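Elotville Makers Forum > Builds > Arm sorting toy food onto plates

Jiko
Posted in March
Arm is up and running on the white table at the shop. Two-finger gripper, small camera on top of the wrist. The job is toy food onto colored plates. Picking is fine now. Placing is where I lose time.

I did 169 tries over the last two evenings and 13 ended with the piece on the rim. Most of those were on the green plate. The rim is raised, so if the release is a little off the piece tips and rolls.

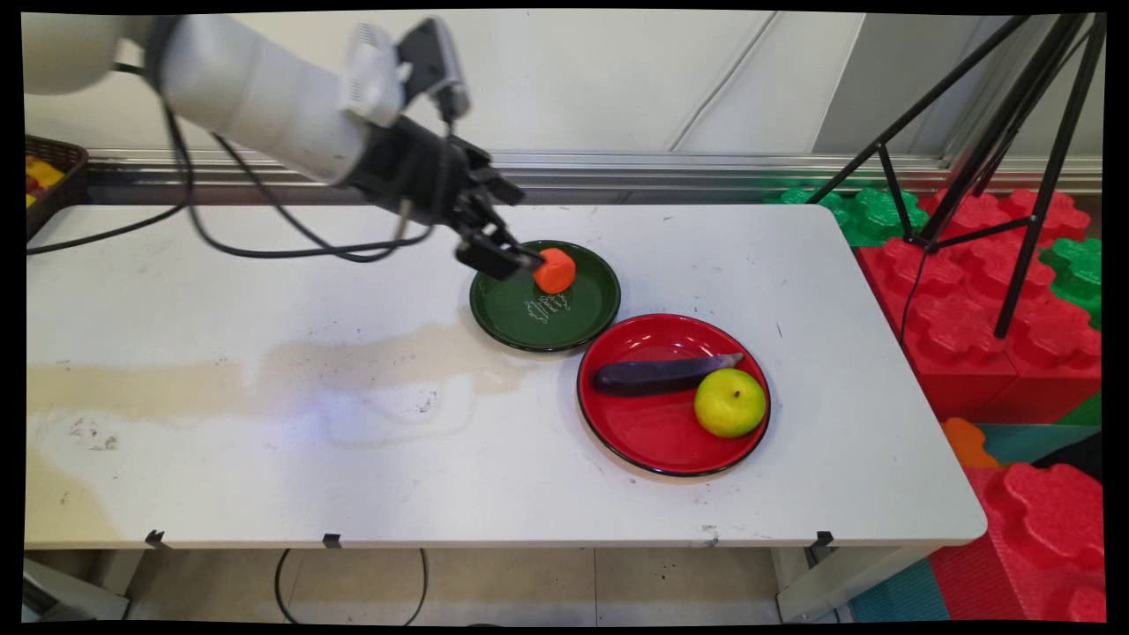

Release height is set low at the moment. I tried higher and the round pieces bounced. Lower and the fingers touch the plate and push it, and then every placement after that is off too.

Sisovness
Tape the plates down. You're tuning around a plate that moves.

Jiko
Tried it. It helps with the pushing but does nothing for the rim. Also I want it to cope with plates that get shifted.

Tô
I don't agree with the tape either. Find the plate with the wrist camera before each place and aim for the center. What are you using for the target now?

Jiko
Fixed point per plate, taught by hand.

Tô
Then that's your 13.

Sisovness
Not all of them. If the piece sits crooked in the fingers a perfect target still misses. I'd check the grip first, the camera work is a lot more effort.

Omprakash Rathore
Look at your cables too. Mine hung off the wrist and pulled it sideways at full reach – only a little, but enough to miss a small plate. Run 100 with the cables tied up along the arm and change nothing else.

Jiko
Can do that tomorrow, ties are cheap. Will post the numbers, then look at Tô's idea.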